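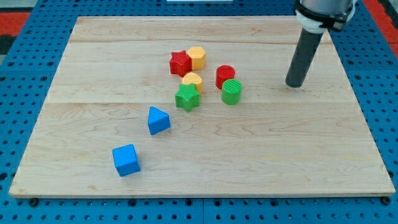 Marisol Cuervo has heard every promise going about kitchen boards and believes very few of them. Wood does not clean itself, she told the meeting in Nitby, and she would like shops to stop telling people that it does.

Home News Press Advice sheets Find a class Contact

NITBY KITCHEN SCHOOL QUESTIONS "SELF-CLEANING" CLAIMS FOR CHOPPING BOARDS
New advice sheet tells home cooks to spend less and scrub more

NITBY, March – Nitby Kitchen School has brought out a free advice sheet on buying and looking after chopping boards, after a winter in which its tutors grew tired of answering the same questions about labels. The sheet takes a dim view of words such as "germ-proof", "self-healing" and "lifetime", and asks shoppers to do the same.

The school read the packaging and online sales pages of 27 boards on sale to home cooks, priced from a few pounds up to £110. Most made some claim about hygiene. Very few said what had been tested, or how, or by whom. Several used the word "natural" as if it settled the matter.

"We are not saying the boards are bad," said Ruth Chambi, who runs the school's evening classes. "Some of them are lovely. We are saying that a leaflet with a green leaf on it is not evidence, and that you still have to wash the thing after you've cut up a chicken."

The sheet is just as doubtful about the old argument over wood and plastic. Each side has its loyal followers and each can point to a study it likes. The school's view is that a clean board of either sort will do, that a badly scored one of either sort should be sanded or thrown out, and that raw meat should have a board of its own.

On oils the tutors are blunter. Food-grade mineral oil is cheap and does the job. The school could find no good reason to pay £60 for a boxed "care ritual" of oil, wax and a cloth, and says so. Olive oil and sunflower oil can turn sticky and smell stale, so the sheet advises against both, however often they come up online.

It also covers:

Washing: hot water, washing-up liquid and a brush, on both faces, then stand the board on its edge to dry. Keep wooden boards out of the dishwasher and don't leave them in the sink overnight.
Smells: salt and half a lemon may help with onion. They are not a substitute for washing.
Glued boards: look along the joins now and then. If one opens up, food will get in, and the board has had its day as far as food goes.
Warping: a slight bow may ease if the board dries evenly. A bad one rarely goes away, whatever the forums say.
Glass: the tutors would sooner you didn't. It ruins knives.

Not everyone at the school agrees on every point. Gilberto Cabrera, who teaches knife skills, wanted a firm rule on how often to oil and was outvoted. "They put 'when it looks dry'," he said. "I think people want a number. But I couldn't prove mine either, so there we are."

The advice sheet was paid for out of class fees. No maker or shop has given money towards it, and the school does not sell boards or oil. More than 100 paper copies have been set aside for Nitby library, and the text may be copied freely as long as it is not used to advertise a product.

Press questions should go to Dalal Yammine at the school office, mornings only. Product samples will be returned unopened.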